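Is the Kaimal saffron worth it?

vegapal
Posted Thursday, 9:14 pm

Finally went into Kaimal, the spice place that took over the old Ceson bakery. Everyone at work raves about it. I came home with the saffron and a bag of their house curry blend, and I'm not convinced by either. The curry blend tastes like turmeric and salt to me.

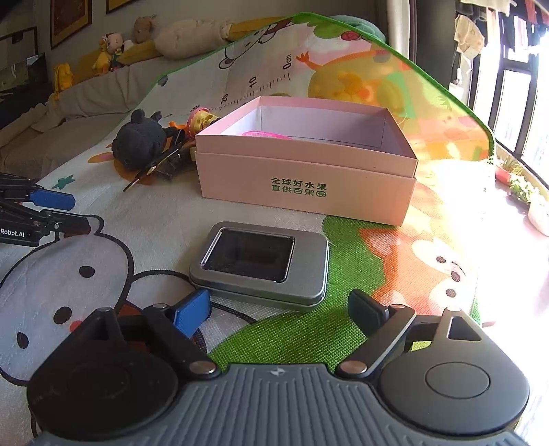
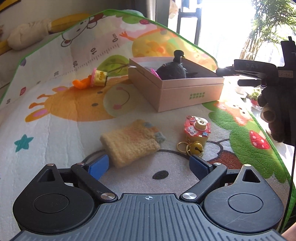 So before I go back, has anybody compared their saffron to the stuff in the regular supermarket? The guy at the counter told me it's "up to 2 times stronger." Stronger than what? He didn't say.

J_Benitez
I'd ask for the harvest year. If they can't give you one, walk out. I made the same rice with theirs and with the Danonix jar from the supermarket and my wife couldn't tell which was which. Neither could I.

olgap
Disagree. You have to grind it and soak it in warm water for a good half hour. People throw the threads in dry and then complain. I've been buying at Kaimal since they opened and the color is much deeper.

J_Benitez
I did soak it. Color isn't flavor.

olgap
How long?

J_Benitez
Long enough to chop 700 grams of onions, and I'm slow.

akash.t
The curry blend is bad, no argument. Salt is the second thing on the label. Get the whole cumin and coriander and toast your own. Their cardamom is fine but I pay less at Irkeck and the pods are greener.

vegapal
Is Irkeck the one behind the car wash? I thought that was only frozen fish.

akash.t
Spices are along the back wall, past the freezers. Go before noon or there's no parking.

yiran_yu
That store says it stocks 2600 products. I'd love to know who's checking the dates on all of those. I bought fenugreek there in November that smelled like cardboard.

akash.t
Did you take it back? They swapped my mustard seed without a receipt.

yiran_yu
For a bag that cost 120 cents? No.

olgap
Vega, try the saffron once more in plain milk, no onions, no stock. If you still don't taste anything I'll stop arguing.

vegapal
Fine, will do this weekend. Not buying more until then.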